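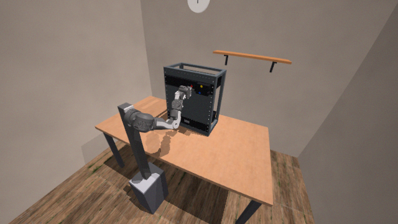 Attachment 1: press_button task, rack scene, fingertips next to the red control.

Ticket: press_button reports CONTACT_TIMEOUT on rack panel
Component: Tollell motion planner, Skikidura sim bridge
Opened by: Rajkumari Vashisht
Assigned to: Mieczysław Szulc
Status: Fixed, pending merge
Opened: October 24, 2018

Summary
The planner reaches the pre-press pose and starts the guarded move along the panel normal. The state machine then sits in APPROACH until the watchdog fires at 3,000 ms. No joint limit or collision warning in the log. Same result with the shelf and clock meshes removed from the planning scene.

Steps to reproduce
1. Load the rack world with the default table pose.
2. Set target to button_red.
3. Run press_button with perception on.

Log extract
plan: ok, 3,366 nodes expanded
exec: pre-press pose reached
guarded_move: start, threshold 8 N
guarded_move: no contact event
watchdog: CONTACT_TIMEOUT, state APPROACH

R. Vashisht
Dropped the threshold and got the same timeout. With perception off and the button pose read from the world file, the task passes. I would look at the pose estimate before touching the controller.

M. Szulc
Confirmed. The estimated pose is short of the panel along the normal. The guarded move uses up its travel limit and holds there with no force on the wrist. The goal tolerance is satisfied, so the controller doesn't raise anything.

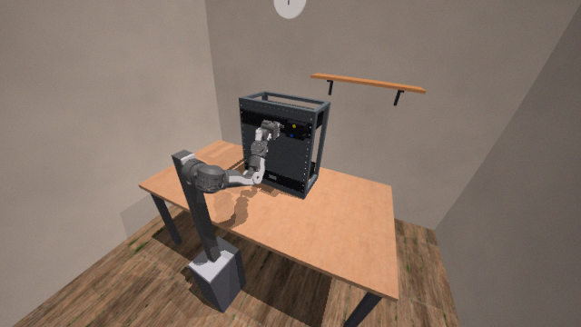 Attachment 2: second view of the same setup, gripper at the upper panel, yellow and blue indicators to the right.

M. Szulc
Cause found. The Lukby depth filter averages over a window that takes in the edge of the rack's front rail as well as the panel. The rail is closer to the camera than the panel is, and the estimate gets pulled toward it. Button_yellow and button_blue are not affected in my runs.

Changes on branch fix/panel-depth:
- plane fit on the panel mask replaces the window average
- travel limit on guarded_move raised to 30 mm
- CONTACT_TIMEOUT now prints remaining travel and last wrist force

R. Vashisht
Reran on the branch, button_red passes. Please don't merge the travel limit as a global default. The Dwivedi drawer task shares that parameter file and was tuned in June against the old value.

M. Szulc
Moved to a per-task override. Drawer regression is queued.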